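Pushing Blocks for a Living

Ladan Esfahani has spent most of the winter moving small plastic blocks from one part of a board to another. She runs data collection at Vundo, where a team is building a system called Annan that is meant to take spoken or typed instructions and carry them out with a robot arm. Before it can do that, it needs examples, and the examples come from people.

I met her on Thu 20 February, in a room behind the company's machine shop. Two operators were working when I came in and they kept working while we talked.

"The task is pushing," she said. "The arm has a rod on it, and the rod can slide things around. It can't pick anything up. People ask why we didn't start with grasping, and the answer is that grasping gives you a lot of ways to fail that have nothing to do with understanding the instruction. With pushing, if it goes to the wrong block, you know it went to the wrong block."

Her operators steer the arm by hand with a small controller. In the first version of the project, each one was given a written instruction and had to carry it out, then reset the board and take the next. Esfahani dropped that in November.

"It was slow, and the people hated it. You spend half your time reading and resetting. You also get very tidy data. Everybody starts from the same kind of layout and does the same kind of move, and then the model sees a messy board and does nothing useful."

Now the operators work in long stretches with only a loose goal, such as making a line or getting everything of one color to one side. The arm's movements are recorded the whole time. Later, a separate group of people watches short pieces of the recording and writes down what was done in each one, as if they had been giving the order. One stretch of pushing can end up as dozens of labeled examples.

"So the words come after," she said. "You get 'push the yellow heart away from the others' and you get 'move the heart left a bit' for what is more or less the same motion. We want both. People don't all talk the same way."

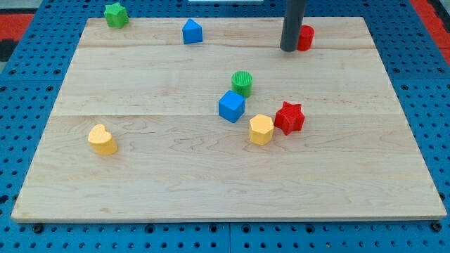 The shapes were chosen so that color alone would not be enough to name a block, and neither would shape in every case. If someone writes "the star," that might mean either of two things, and the labelers are told to write it the way they would say it and leave the rest alone. Esfahani said they had a long argument about this.

"Some of the engineers wanted every label to be exact. I said that if you only train on exact language, you'll get a robot that only works for the people who wrote the guidelines. We kept the vague ones but we mark them, so they can be taken out if somebody wants to test without them."

The team has collected 600 hours so far. Of the first batch of 751 sessions, 147 were thrown out, most of them for a reason that had nothing to do with the operators. The clock on the arm and the clock on the camera had drifted apart, so that the picture showed a block moving slightly before the rod was recorded as reaching it.

"We found that one late," she said. "I was looking at a plot of something else. After that we put in a check at the start of every session, where the operator taps the board twice and the software lines up the two signals. It takes a few seconds. I wish we'd had it from the first day."

The recordings are stored and sorted in a tool called Pruditton, which the company wrote for itself. Esfahani is not fond of it, but it lets her search by phrase, and she uses that to see what is missing. Last month she found plenty of examples of blocks being brought together and very few of them being pulled apart.

"People like to gather things," she said. "Leave them alone with a loose goal and they make piles. So for two weeks the goal was always to spread them out."

I asked how well Annan does at the moment. She said it follows short instructions most of the time and has trouble with anything that depends on a block it has just moved. Corners are a problem too - the rod has to come in from the outside, and operators tend to avoid that, so there is little for it to learn from.

Her next job is to write a set of 400 instructions that will never be used in training, only for testing. She is doing it herself, a few each morning, in a paper notebook. When I left, one of the operators had asked her whether "next to" should count if the blocks weren't touching, and she was writing that down as well.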